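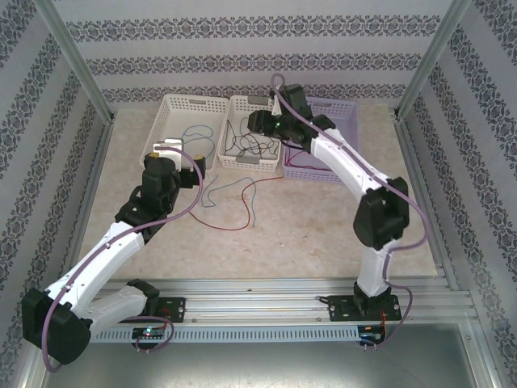 Two arms on an aluminum rail, the left gripper above a white basket.

Home › Company › About Us

About Jinari Driveshaft

Jinari Driveshaft rebuilds and balances driveshafts for passenger cars, pickups, vans and light trucks up to one ton. We work from a single shop in Pullavwood and sell to repair garages, parts counters and individual owners. We do not install driveshafts. The shaft comes to us off the vehicle, and it leaves the same way.

What we do

A driveshaft carries torque from the transmission or transfer case to the axle. It is a simple part that has to run true at high speed. When a universal joint wears, a center bearing fails or a tube is dented, the driver feels it as a vibration that changes with road speed. The gear selected makes little difference. Many of the shafts we receive have already been blamed on tires, and some of them arrive with a receipt for new tires in the box.

Our work falls into the following groups:

Rebuilding one-piece and two-piece shafts
Replacing staked universal joints with serviceable joints and snap rings
Center support bearing replacement
Retubing, shortening and lengthening
Slip yoke and flange yoke replacement
Dynamic balancing, with a printed report

We also rebuild shafts with a constant velocity joint at one or both ends, where parts for the joint can be bought separately. Carbon fiber shafts and front axle half shafts are outside our scope. We can usually suggest a part number for a new half shaft, but we do not stock them.

How the company started

The business began as the driveline bench of Caron, a general repair garage on the east side of Pullavwood. Caron had bought a used balancing machine to deal with delivery vans that kept coming back with the same complaint. Other garages started sending shafts over. In time the bench took up more floor than the lifts did, and it was moved to its own building under the Jinari name.

Frans Groen ran the bench at Caron and is now the shop manager. He wrote most of the measuring procedures we still use, including the runout sheet that goes on every job.

The second balancing machine came from Van Acker, a machine shop that had stopped doing driveline work. It takes longer shafts than the first one and is used for two-piece assemblies, which we balance complete with the center bearing mounted at its correct height. Balancing the halves separately is faster, and we do it only when a customer sends one half and signs for it.

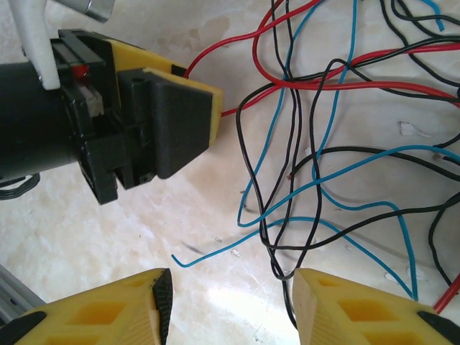

How a job moves through the shop

Each shaft gets a job number at the receiving table. The joints are marked before anything is taken apart, so that the yokes go back in the same phase. If the shaft arrives with the two halves already separated and no marks, we set the phase from the manufacturer's drawing or from our own records.

Next the tube is checked for runout at 5 points along its length. A tube that is out of limits is straightened if the bend is slight and the wall is sound. A dented tube is replaced. We do not pull dents or fill them.

Joints are pressed out and the bores in the yokes are measured. A worn bore will let a new joint walk, and it is a common reason for a repeat failure after a home repair. Yokes with worn bores are scrapped. New joints are fitted, checked for end play and greased if they are of the type that takes grease.

Balancing is the last operation. Old weights are ground off first. The shaft is run up, corrected at both ends with welded weights, and run again. The report shows the starting figure, the final figure and the test speed. If we cannot bring a shaft inside our limit, the customer gets a call and no balancing charge.

Records and part numbers

Our catalog lists 1,378 driveshaft assemblies by make, model, wheelbase and transmission. We hold exchange units on the shelf for 911 of them. For the remainder, we rebuild the customer's own shaft and return it.

Wheelbase matters more than most people expect when ordering. The same pickup in the same year may have been sold with several shaft lengths, depending on cab, bed and gearbox. Please measure from joint center to joint center with the vehicle at ride height, and send us that figure along with the VIN. Photos of both end flanges help.

Core deposits

Exchange units carry a core deposit. It is refunded in full when the old shaft is received complete, with both end yokes. Surface rust does not affect the refund. A twisted tube or a torch-cut yoke does, and the amount is set by what can still be reused. Drain or cap the slip yoke end before packing. Cardboard tubes soaked with gear oil are refused by the carrier and come back to the sender.

Warranty

Rebuilt shafts are covered for parts and labor at our shop. The warranty does not cover damage from a failed transmission mount, wrong pinion angle after a suspension lift, or a center bearing installed without its spacers. On lifted vehicles we ask for the operating angles before quoting. A shaft that was balanced correctly will still vibrate if the angles at each end do not match.

Racing use is not covered. We will build a shaft for it, but the invoice will say so.

Visiting and shipping

The counter takes drop-offs and pickups during shop hours. Shafts longer than the front door allows go to the side gate, where there is a bell. Fleet accounts are open to any customer with $1,000 or more in yearly orders and are billed monthly.

Prices and shop hours are listed on the Contact page.

Page last updated Aug 23, 2021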